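Oficina da Turura recupera mesas de madeira clara para a nova sala comum

A associação cultural Turura vai abrir em fevereiro uma sala comum mobilada com mesas usadas, recuperadas na oficina do próprio edifício. O espaço terá 18 mesas, destinadas a refeições ligeiras, trabalhos de costura e leitura, e ficará aberto até às nove da noite.

As mesas vieram de uma antiga cantina da Mariritz, empresa de confecção que mudou de instalações. A Turura pagou 900 euros pelo lote, incluindo o transporte. Várias peças tinham manchas de tinta e marcas de copos, e duas chegaram com as pernas soltas.

O trabalho de recuperação foi dirigido por Tamer Hamdan, marceneiro, e ocupou mais de 75 horas. Os tampos foram lixados à mão nas zonas mais gastas e receberam um acabamento mate. "Havia quem preferisse verniz brilhante, mas numa sala com janelas grandes o reflexo cansa a vista", explica Hamdan. "Assim o veio continua a ver-se bem e a mesa limpa-se com um pano húmido."

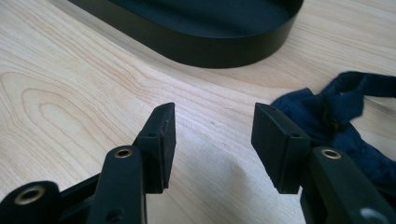
Tampo de madeira clara, com um tabuleiro preto oval e um tecido azul-marinho.

O desenho da madeira varia de mesa para mesa. Em algumas, o veio corre quase a direito; noutras, forma anéis alongados, uns dentro dos outros. A oficina decidiu não tingir os tampos para os igualar - uma opção que chegou a ser discutida quando foram feitas as primeiras provas de cor.

Para o serviço de café, a associação comprou tabuleiros de rebordo baixo à Devadiga. Os tecidos para as sessões de costura serão fornecidos pela Loltex, que entregou já uma primeira remessa de retalhos de malha e algodão. O material ficará guardado num armário ao fundo da sala e poderá ser usado por quem se inscrever nas sessões.

A sala tem capacidade para 56 pessoas sentadas. As manhãs ficam reservadas às escolas do bairro e, a partir das 14h, a entrada é livre. As inscrições para a costura fazem-se na recepção da Turura, no rés-do-chão.

A oficina vai continuar a funcionar depois da abertura. O próximo trabalho é a reparação das cadeiras do auditório, que precisam de assentos novos.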